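1/ I want to write some things about looking for work after a long time away from it. In my case seven years, because I was caring for a parent at home. I write slowly in English, so please be patient with me, it will be several posts.

2/ Most forms ask for your last employer, with dates. There is a red star beside the box, so you cannot leave it empty. I wrote "full-time carer, family". The website of one agency in Bulluvgate did not accept this. It wanted a company number.

3/ I telephoned them. The woman was kind, but she told me to put the employer I had before the gap. So I did it, and then at the interview I was asked why the dates were "strange".

4/ Between February and the summer I sent 20 applications. I received 2 invitations. The others mostly did not answer, and I do not complain about this, I only write it down.

5/ The first interview was at Amoah, the cleaning supplies warehouse outside Ekham. They asked if I was "used to pressure". I had got up every night for years to turn a person in bed. I did not say that. I said yes.

6/ I regret now that I only said yes. If you are in the same position, prepare two or three sentences about it at home, aloud. I had prepared for questions about the warehouse and none for questions about my own life.

7/ Words that helped me later in my CV: medication schedule, appointments, dealing with the council, lifting and moving safely, household budget. All of them are true. Before, I had one line, "looked after my mother", and people read over it.

8/ About money. The carer's payment stopped some weeks after the funeral, and the bus to Ekham is not cheap. When I added up fares, printing, one pair of shoes and a certificate for lifting and handling, it was 876 for the whole search. I had not planned for this, and I had to borrow a part.

9/ Ask the job centre about travel costs before you travel. I asked after, and after is too late. They were polite about it — but the answer was no.

10/ References were the hardest. My old manager had retired and the firm had changed its name twice. In the end the district nurse's office wrote a short letter that I was reliable and kept good records. I did not know that you can ask for such a thing. You can ask, they can only refuse.

11/ The second interview was at Grudereck, for the stores office. Same gap, same dates, but this form had a box "anything else we should know" and I used all of it. They read it. I know because they asked me about the record keeping.

12/ I start there on Monday's early shift — sorry, I should say on the next early shift, the rota has changed already. It is part-time for the first months. I am a little afraid of the computer system.

13/ What I would ask from employers is small. Put "caring" in the list of reasons for a gap, beside "study" and "travel". On one form I found "sabbatical" and I had to look it up.

14/ If somebody has a good example of how to write a caring period in a CV, please send it under this post and I will collect them. November 14, 2016 is the day I write this, so forms may be different when you read it.

15/ Thank you for reading so far. Good night from me.
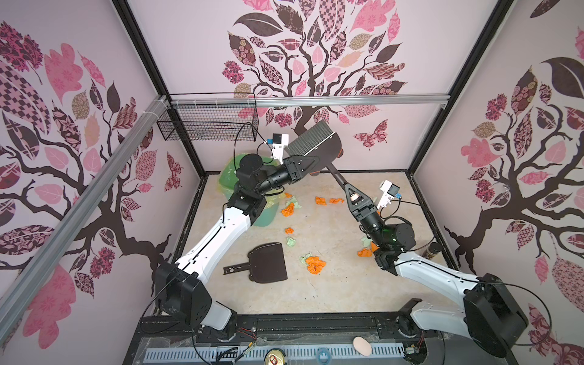

Pink trees and a butterfly on the wallpaper.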